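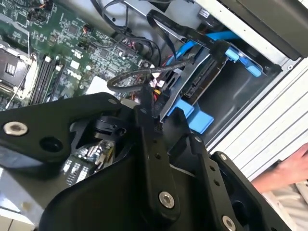
Frequency caps when the ID keeps changing

Posted by Octavian Matei, September 2021

The client is Pekidach, a furniture seller with one store in Bragança and a web shop. They buy audio spots through an ad server called Lastska, and they asked me to find out why listeners were complaining about hearing the same spot over and over. The campaign had a frequency cap of four per listener per week. Lastska's own report said the cap was holding.

The report was correct, given what Lastska means by a listener. A listener is an ID. The ID comes from whichever of these the app sends first: a device advertising ID, an app account hash, or a key built from the IP address and the user agent string. The last one is the fallback, and for podcast downloads it is nearly all you get.

A fallback key has two ways to go wrong. It can split one person into several listeners when the address changes, as it does each time a phone moves from home Wi-Fi to the mobile network. It can also merge several people into one listener when they share an address and use the same player on the same model of phone. The first error makes the cap too loose. The second makes it too tight. In a weekly average they cancel out, so the average looks fine and tells you very little.

How I checked it

I exported the August delivery log and dropped every row with no account hash. What remained was a small set, 567 accounts, but for those I had both keys: the hash, which stays put, and the fallback key that Lastska would have used if the hash had been missing. I then recounted impressions per week both ways.

Counting by fallback key, no listener went over the cap. Counting by account, a good part of the heavy listeners did, and the excess was concentrated in people who listened both on the way to work and at home. People who only listened in one place were capped as intended.

I would not apply the rate from this set to the whole campaign. Listeners who log in are different from listeners who don't, mostly in that they listen more. The direction of the error should carry over. The size of it may not.

Downloads make the count worse

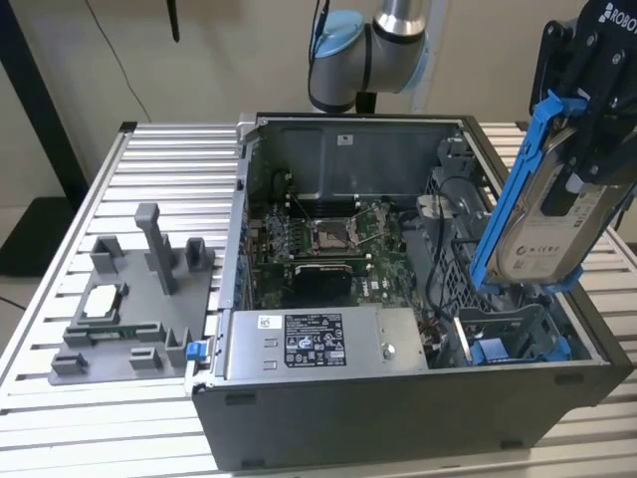
Server-side insertion fixes the spot at the moment the file is requested. A phone that downloads a week of episodes overnight makes its requests in quick order, and Lastska fills each break before the counter from the previous request has been written. The cap is read from a replica that runs behind the main store. I find it useful to keep the two jobs separate, in the way a desktop board does: the CPU socket can sit empty with its retention lever across it while the graphics card is already seated in the expansion slot below. Filling one position says nothing about the state of the other. In the same way, a stitched spot tells you the break was filled, and the counter has to be checked on its own. Lastska's log puts both in one row with one timestamp, and the timestamp belongs to the stitch.

I asked their support whether the counter write time could be exposed. It can, as an extra column, but only for new exports. August can't be rebuilt.

What I changed

Lower the cap on fallback traffic to two. It is a blunt fix and will underserve shared addresses.

Keep the cap where it was for anything with an account hash or a device ID.

Set a minimum gap between impressions on the same show, long enough to cover a batch download. This does more than the cap itself for podcast traffic.

Report reach by key type on separate lines. Numa, the dashboard Pekidach uses, adds all key types together by default, and the setting to stop it is under the data source and not under the chart.

The reach figure went down as soon as the key types were split. Pekidach were not happy about this. Nothing about the delivery had changed at that point, only the way people were being counted, and I have written that in a note next to the chart so the question doesn't come back every month.

Still open: smart speakers. They send a device ID, which is stable, but it stands for a kitchen or a living room. I don't have a second key to test it against, so for now they stay on the old cap.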